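3.2 Mixed-item returns and the condition of storage bins

Returned household goods reach the sorting area without their outer packaging more often than not. Once the carton is gone, the item has to be held in something, and at the Narnero site that something is an open, rigid bin with slanted walls. The bins are used for toys, bottles, small homewares and anything else that fits under the rim. Items are not wrapped or separated before they go in.

We examined 300 bins over the study period. Each was assigned to one of two groups according to its contents. Single-class bins held goods of one type only, such as soft toys or kitchen items. Mixed bins held goods from at least two product classes, with no limit on shape, weight or finish. The second group is of more interest for this paper, as contact between unlike surfaces is where most of the marking described in Section 2 was recorded.

Three properties of the contents were noted for every mixed bin: the general form of each item (long, compact or irregular), the surface finish (glossy or matte) and the resting position. Long cylindrical items tended to settle along a wall. Figures and dolls, having limbs and heads that project from the body, were coded as irregular and usually took up more floor area than their volume would suggest. A representative mixed bin is given in Figure 4.

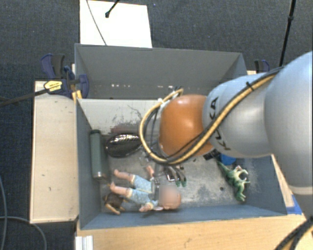 Figure 4. Mixed bin with a doll, a dinosaur, a dark-green bottle against the left side and a glossy black oval item. Scuffs and scratches are present on the inner panel.

Wear to the bin itself was scored separately from wear to the goods. The floor and the walls were each given a grade from zero (no visible marks) to four (marks over most of the surface). Pale smears and dark blotches on the floor were counted as marks whether or not they could be removed by wiping, as the coding was done by eye and no cleaning test was carried out. Discolouration was entered under the same grade as scratching. This is a weakness of the scheme – a stained wall and a scored wall may behave quite differently against a painted toy.

Grading was done by Archana Kandpal using the Rulusex form, which allows 12 entries per bin. Where a bin held more items than the form allowed, the remaining items were entered on a second sheet and joined to the first by bin number. The complete record contains 3281 item entries. Bins were not rotated or emptied for grading, so any part of the floor lying under an item was left out of the score.

Liners were not tested at Narnero. The Stalleo liner, a grey felt sheet cut to the floor of the bin, was tried at the second site and is treated in Section 3.3.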